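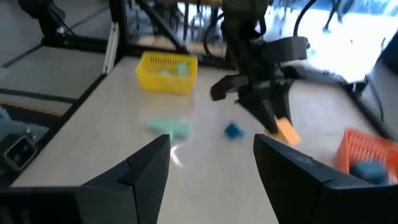
Stesirance cell

The Stesirance cell is a two-armed tabletop robot station used for sorting and handling practice with light foam parts. It was put together by Stustex and is best known for its upkeep routine, written by Nadiia Kobzar and later revised by Girish Pant. The routine is often called simple. Whether it is simple, or only short, is disputed by people who have had to follow it.

Layout

Both arms work over one light-colored table inside a black frame. Each arm ends in a gripper with two black fingers, and a small camera rides at the wrist. Foam blocks and shapes are moved between the tabletop and plastic mesh baskets, one yellow and one orange-red. Supporters say foam is kind to the fingers. It is also kind to the test results, as foam gives when squeezed and hides a good deal of sloppy alignment.

Setup

The arms are leveled first and the wrist cameras are checked second. The original instructions had it the other way around, which meant doing the camera check twice. Baskets are then set down by eye. Olesia Tkachenko proposed taped outlines for them, but the revised routine leaves this to the operator.

The glossy tabletop is a known weak point. Window light leaves a bright streak on it, and the routine says only to "allow for glare." It does not say how. Solomiia Maksymiv's notes suggest a matte mat, with the finger height set again afterward.

Upkeep

Fingers are wiped down after each session and checked for play at the mount. Scuffs on the upper surface are treated as harmless. Scuffs on the gripping face are not, and a worn finger is replaced together with its partner. Cables are checked with the arm at full reach, where a tight loop is most likely to show itself.

Stustex gives a finger life of 2,000 grasps. The figure comes from a bench trial with one pair of fingers and one size of block, so it should be read with care - a log kept by Rostyslav Sirko records a pair swapped after 145. His log does not list the cause.

Repair

A full finger change is said to take 14 minutes. Tkachenko's own times averaged about 29, including the new zero position, a step the shorter figure leaves out.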